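Brekico opens free library of short biographies of former heads of state

3 min read
April | By Pieter Adams, Brekico press desk

CULTLOW – Brekico, the publisher of reference books for schools and public libraries, has opened its collection of political biographies to all readers on the internet. The collection has the name Plitodby and it contains at the moment 215 lives of former presidents, prime ministers and governors. No account is needed for reading, and there is no payment.

Every biography in Plitodby follows the same order. The reader finds first the dates of birth and death, then the family, the education, the years in office and the years after office. At the end of each page there is a list of the sources, with the page number of the book or newspaper from which the fact was taken. If two sources give a different date, both dates are printed and the editors write which one they prefer.

"Many people look for a simple thing, for example how old a president was when he died, or who was his grandfather," said Bogdan Pawlak, the chief editor of Plitodby. "They find ten pages with ten answers and all of them copied from each other. We wanted to make a page where you can check the answer by yourself."

The work on the collection took 9 years. It began as a printed handbook under the editor Cathal Noonan, who prepared the first volume for the Sârbu series of pocket references. The handbook was sold mostly to school libraries and is out of print now. Its texts were read again for the new edition, and nearly 20 of them were written from the beginning, as new letters and parish records became available to the researchers.

Special attention was given to the last years of each person. In older reference books this part is often only one line. Plitodby describes the illness when it was made public, the place of the funeral and what happened with the private papers. Causes of death which were never confirmed by a doctor or by the family are marked as unconfirmed.

"I have spent a whole winter with the burial registers of one small town," said Đức Lục, a researcher in the team. "The date on the gravestone was wrong by one year, and all the encyclopedias had taken the date from the gravestone. It is slow work but I like it very much."

The biographies are written in everyday English, so that also students who learn the language can use them. The shortest is of one page. Four longer lives, with maps and a family tree, will be added before the end of the summer, and teachers may print all pages for their lessons without asking for permission.

Readers who find a mistake are invited to send it with a copy of the source. Corrections are shown at the bottom of the biography with the month in which they were made, and the earlier text stays available for comparison.

Questions from the press and requests for interviews are answered by Kieran Hollis at the Brekico office in Cultlow.

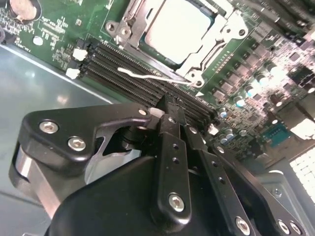

Libraries that own the printed handbook can ask the same office for a list of all the changed dates.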